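Folding T-shirts to a fixed width

Jun 18, 2023

The new drawer went in last week. It is a Canard unit, shallow, with dividers that do not move, and each channel measures 149 mm on the inside. My old method produced a packet wider than that, so the shirts had to be pushed in and came out creased along one side. I have changed the fold and am writing it down before I forget the order.

Surface first. A bare tabletop is too slick for jersey. When the second side comes over, the whole shirt travels with it and the first fold opens up. A cloth on the table fixes most of this. Mine is an old cotton curtain from the Siriwardena sale in Caltmont. It doesn't need to be ironed, though a ridge under the shirt will show up in the fold, so I sweep it out by hand before starting.

Lay the shirt down with the neck away from you. Take the two ends of the hem and pull outward until the body is flat, then draw the hem toward you a little. Pull on the hem and leave the side seams alone. On cheaper shirts the side seams have already twisted, and pulling on them makes the twist worse. If the seam wanders toward the front, let it. Work from the center line of the collar and ignore where the seam ends up.

Sleeves are the part I used to skip. A sleeve that stands up or doubles under itself puts extra layers near the shoulder, and the packet then comes out as a wedge. Smooth each one out from the armhole toward the cuff. I do this after the hem, because straightening the hem tends to lift the sleeves again.

Then the fold itself:

Bring one side in so that its edge passes the center line by a finger's width. Turn the sleeve back on itself, so that it lies parallel with the outer edge. Repeat on the other side. The strip should now be almost 149 mm wide for a medium. A large needs a deeper overlap, and I have not found one setting that suits both.

Fold the hem up to a point short of the collar, leaving a gap of two fingers. Folding it all the way to the collar gives a lump at that end. Then fold in thirds from the hem end. The packet should stand on its edge. If it leans, the usual fault is air in the middle layer, and pressing with a flat hand before the last fold corrects it.

Timing, for what it is worth: a load of dark shirts takes me 8 minutes at the table, compared with 5 when I folded them against my chest. I accept the difference. The drawer closes.

Two things I have not settled. Long sleeves do not fit this pattern at all, and for now they stay on hangers. The Ustudov folding board, which a couple of you wrote in about, gives a very even strip, but mine is wider than the channel and I am not going to cut it down. I may try again in July with a piece of card trimmed to size -- the lid of a box file looks about stiff enough.

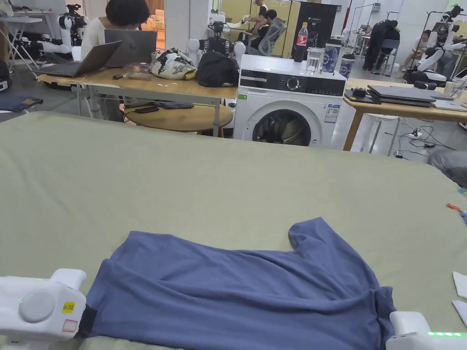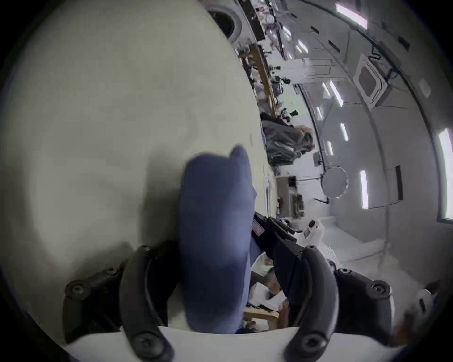 1 comment

Declan Wragg
I'd disagree on the order. If you set the shoulders before the hem, the sleeves stay put and you only have to smooth them once. Start at the collar, press outward along both shoulder seams, then go down to the hem and pull toward yourself. Works on heavier cotton anyway. Thin jersey still creeps on me, cloth or no cloth. Also, for larges, try thirds across the width with no overlap past center -- mine came in under your channel size, although the packet is thicker and you lose a slot or two per drawer.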